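Kioko Wheelers, minutes, 13 September 2024

Océane Zacharias welcomed everyone and thanked us kindly for riding over in such a headwind. The March tour to Pustositz is settled at 72 miles, with a good long lunch stop in Clostar, where the pie shop is glad to have all 30 of us.

Zhiqiang Cai has very sweetly offered to redraw the route sheets, as the old ones still send people down the closed towpath. 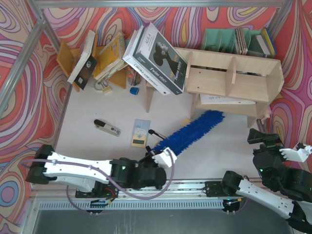

He'll have them printed by the next meeting, and we agreed to set aside $100 for paper and spare tubes.

Comments

Marge: Count me in for the pie!
Deb R.: Is the towpath shut all the way?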